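Prondillow path driving, project meeting
25/02/2021, held by video call

**Present:** Vimala Bangera (chair), Kumaresan Pillai (driving and recording), two from the Gresimon software side, one from D'Souza (site access). Notes by Gresimon.

**Apologies:** the Fitach contact, who sent written comments. These are dealt with under item 4.

## 1. Notes of the January meeting

Agreed, with one change. Under "Controllers" the notes said that both hand controllers had been sent back for repair. Only the older one went back. It has not been returned yet.

Matters arising:

- The spare battery charger has arrived and is kept with the robot.
- The driver's guide has been rewritten as a single sheet. Kumaresan asked that the old version be deleted from the shared folder, as a new driver had been working from it.
- The question of who pays for the second radio link is carried over again.

## 2. Driving by remote control: where we are

Kumaresan reported. There are now 41 complete runs of the path driven by hand controller, in both directions. Cut into short clips they come to 2365, and each clip is stored with the stick positions for the same moment. All of the runs are at walking pace. The driver follows behind with the controller and the stop button, and a second person goes ahead to speak to anyone on the path.

The bends take most of the effort. Drivers tend to start the turn early and then straighten up, and the robot has learned to do the same thing: a small turn in, a pause, then the rest of the turn. On straight lengths it holds its line well. Vimala asked that drivers practise each bend with recording switched off before doing it for real.

There was a discussion about which side of the path to drive on. Two drivers had kept to the middle and one had kept well over to the side. Mixed together, these runs give a robot that drifts from one to the other. It was agreed to keep to the middle from now on, and to move over only when someone needs to pass. Where this happens, the driver should press the marker button at the start and again when back in the middle.
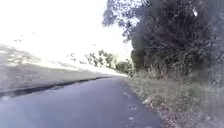

How much of a run should be thrown away if the driver makes a mistake?

Only the part from the start of the mistake to the point where the robot is back on its line. The recovery is to be kept as its own clip and tagged, as the robot needs to be shown how to get back as well as how to stay put. If the driver can't say where the mistake began, the whole run goes.

D'Souza asked if this applied to stops as well. Kumaresan said a planned stop stays in. A stop made by pressing the red button comes out, with the few seconds before it.

## 3. Taking over during practice

The second set of sessions works the other way round. The robot drives itself and the person with the controller takes over when it goes wrong. Kumaresan logged 307 takeovers in these sessions. He has sorted them by cause:

- drifting towards the grass or the kerb
- slowing or stopping on an open length of path
- turning late at a bend
- driver took over and on review there was no need to

The last group is larger than he expected. New drivers are nervous and take over early. Vimala said she would sooner have that than the opposite, but the clips should not be used to teach the robot that it had been wrong. They will be moved to a separate folder and left out of the next training round.

One of the Gresimon team pointed out that the stick is sometimes already over to one side at the moment of takeover, which makes the robot jerk. Drivers should let the stick return to centre, press the takeover button and then steer. A line saying so will go on the single sheet.

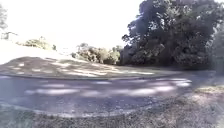 Slowing on an open length of path was the cause we spent longest on. The robot had been given very few runs in mixed light, and the drivers themselves had eased off the stick in places without meaning to, so it picked up the habit from them. The bend under the big tree is the sort of ground where this matters, with pale patches of sun lying across shaded asphalt and the brightest of them close together just before the deep shade. A driver needs to hold a steady speed through a length like that. Kumaresan will drive it himself several times at one speed, with a strip of tape on the controller to mark the stick position.

Vimala asked if the same result could be had by changing the brightness of clips we already hold. Gresimon said this had been tried on a small set. It helped a little with overall brightness and did nothing for patchy light. They would like new runs.

D'Souza confirmed that access to the path is open to us under the same terms as before. We are to keep off the grass slopes, give way to walkers and leave nothing behind. Any change in the hours has to be asked for in advance, in writing.

## 4. Written comments from Fitach

Fitach supplies the hand controllers. Their comments were read out.

a) The delay between stick and wheels should be measured at the start of each session and noted on the run sheet. Agreed. It has been done in some sessions and missed in others.

b) They suggest a wheel-type controller for steering. Kumaresan tried one on loan and found it smoother on long bends and awkward for small corrections. Vimala would like a second driver to try it before we decide.

c) They offer to change the firmware so that the marker button gives a short buzz. Agreed, and we would like it soon. Drivers at present press it twice to be sure, which leaves double marks in the log.

## 5. Checking the clips

Gresimon pulled 100 clips at random and watched them against the stick record. Most were sound. The faults found were clips where the picture and the stick positions were out of step, all from one session, and a few where the driver had put the controller down and recording had carried on. The session with the timing fault will be corrected if the offset is the same all the way through. If it wanders, the session will be dropped.
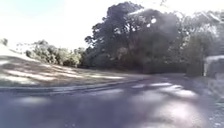

It was agreed that the same check should be made after every session, on a smaller number of clips, and before anything is added to the training set. Kumaresan asked that the person checking should not be the person who drove. Vimala agreed and will draw up a rota.

There was some disagreement about blurred clips. One view was that they should go, as the edge of the path is hard to make out in them. The other was that the robot will meet blur when it drives itself and ought to have been shown it. For now they stay in with a tag, and Gresimon will train once with them and once without, then bring the takeover figures from both to the next meeting.

## 6. Any other business

The run sheet has no space for the driver's name. It will be added at the top.

Kumaresan asked for a neck strap for the controller, as a full run is tiring on the wrists. Approved.

## Actions

| Action | Who |
|---|---|
| Delete old driver's guide, add line on centring the stick | Kumaresan Pillai |
| New runs in patchy light at one steady speed | Kumaresan Pillai |
| Move unneeded takeovers to a separate folder | Gresimon |
| Check timing offset on the faulty session | Gresimon |
| Train with and without blurred clips | Gresimon |
| Rota for clip checking | Vimala Bangera |
| Reply to Fitach on buzz and wheel controller | Vimala Bangera |
| Second radio link, who pays | Vimala Bangera, D'Souza |

Next meeting to be set once the new runs have been checked.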